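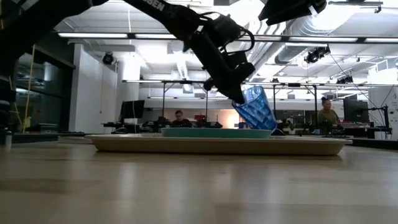
N° 27 - page 8

Deux bras, une table : entretien avec Nuria Assefa

Propos recueillis par Norbert Vondráček

L'atelier partagé Pliltora accepte depuis l'an dernier des projets individuels de longue durée. Celui de Nuria Assefa porte le nom de Clustuvine : un poste à deux bras destiné à la manipulation de vaisselle légère. Elle l'a monté avec Tsehay Gebreyes, qui s'est chargée de l'alimentation et du câblage. L'entretien a eu lieu à l'atelier, entre deux séries d'essais.

Le choix du gobelet comme objet de référence surprend un peu, pour un poste de cette taille. Nuria Assefa le justifie par la géométrie. « Un gobelet translucide en plastique, c'est une paroi mince, un bord circulaire et presque pas de masse. Si on serre trop, le bord s'ovalise. Si on ne serre pas assez, il pivote entre les doigts dès qu'on l'incline. La plage utile est étroite, et elle dépend de l'endroit où l'on saisit. »

Les gobelets utilisés ont un relief à facettes, en losanges. Elle avait commencé avec des modèles lisses. « Le relief ne change rien à la prise, puisqu'on pince le bord. Il change beaucoup pour la vision. Avec une paroi lisse et bleue, l'estimation de profondeur passait au travers et donnait le plan de la table. Les facettes accrochent la lumière, on récupère assez de points pour ajuster un cône. »

La séquence qu'elle met au point consiste à prendre le gobelet par le bord, à l'incliner fortement, puis à amener la base au contact d'un plat rectangulaire posé sur un plateau ovale. Le contact avec le plat est la partie délicate. « La pince arrive de biais, par le haut. Le bas du gobelet touche en premier, sur une arête. À ce moment-là il faut relâcher la raideur dans une direction et la garder dans les autres. J'ai écrit cette boucle trois fois. La première version faisait glisser le plat, la deuxième faisait glisser le gobelet dans la pince. »

La version actuelle limite l'effort normal et surveille le courant des moteurs du poignet. Il n'y a pas de capteur de force à six axes. « C'est une question de prix, et aussi de longueur. Un capteur intercalé avant la pince ajoute un porte-à-faux que je préfère éviter. Le courant est bruité, mais je n'ai besoin que d'un seuil. »

Le plateau ovale a un bord relevé. À l'origine, il servait à transporter les pièces d'un établi à l'autre ; elle l'a gardé parce qu'il délimite la zone de travail et que sa couleur crème se distingue bien de celle du plat. La table est en bois clair, avec un plateau assez brillant. « Les reflets des tubes du plafond m'ont coûté plus de temps que la cinématique. Ils se déplacent quand on bouge le point de vue, et le détecteur de bords les prenait pour des rebords. J'ai fini par masquer tout ce qui sort de l'ovale. »

La question du passage des câbles revient souvent chez les lecteurs qui montent un bras chez eux. Tsehay Gebreyes, présente ce jour-là, a une position arrêtée. « Une boucle libre au niveau de la pince, assez longue pour la rotation complète du poignet, et rien de tendu. On la dimensionne dans la pire posture, à la main, moteurs coupés. Ensuite on fixe aux deux bouts et nulle part ailleurs. » Elle compte 4000 cycles avant de considérer qu'un faisceau est validé. Le premier a lâché au cycle 671, sur un connecteur serti trop court.

Le second bras reste pour l'instant en attente dans cette séquence. Il doit à terme maintenir le plat pendant la dépose. Nuria Assefa a repoussé cette étape. « Tant que la dépose à un bras n'est pas répétable, ajouter le second masque les défauts. On tient le plat, donc il ne glisse plus, donc on croit que la commande d'effort est bonne. » L'étalonnage entre les deux bases est fait avec un outil de l'atelier, Clanivix, qu'elle juge correct en translation et médiocre en rotation. Elle refait la mesure après chaque démontage.

Sur la commande, elle est restée prudente : trajectoires articulaires précalculées pour l'approche, correction cartésienne sur les derniers centimètres seulement. L'apprentissage par démonstration viendra peut-être. « J'ai des enregistrements, ils sont de qualité inégale. Je voudrais d'abord une référence classique qui fonctionne, pour savoir à quoi comparer. »

Interrogée sur ce qu'elle modifierait en repartant de zéro, elle cite la hauteur de montage. Les bras travaillent par le dessus, ce qui dégage la table, mais le coude se rapproche de sa butée quand la pince descend en oblique. « Il me faudrait quelques centimètres de moins sous les bases. J'ai choisi la hauteur avant d'avoir choisi la tâche. »

Les fichiers de montage et le journal d'essais sont consultables à l'atelier Pliltora. La version du code discutée ici est celle du 2025-08-10.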